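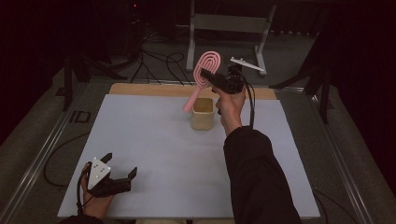

Kisano hand-held gripper pair: open day page

Sold as a pair, left and right, cable out the side. Demo units are on the bench at our Pidville shop, come and try them. Last updated 2026-01-20.

What you do at the demo
Brush and pot. Pick up the pink hairbrush with one gripper, get it over the beige container, let go. Sounds easy. Most vistors want a second go, first one is usually crooked. Allow 17 minutes per person incl. the safety talk.

Wiebke Tiedemann runs the bench, Elvira Cusi does orders and quotes. Ask Elvira about lead times, not Wiebke please.

In the set
2 grippers, cables, Zolon software license (one seat). Stand and table not included. Spare fingers sold seperately, ask for the Shim pack. Fingers do get rough with use, swap when grip goes off.

Weight per gripper roughly 200 g without cable. Works left or right handed.

Gripper's-eye view, same bench:

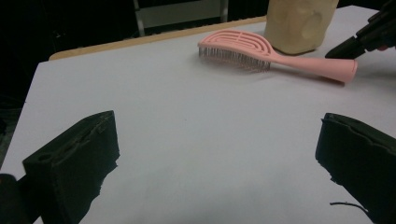 Pink brush on the white table, both fingers open.

Booking
Groups up to 9. Bigger than that, we split you. Next open day is in June, date to follow. Free, but book, walk-ins wait till there's a gap. Long sleeves fine, loose bracelets off.

Trying before buying? Bring your own small parts, nothing sharp, nothing with liquid in it. Quotes same day if Elvira is in.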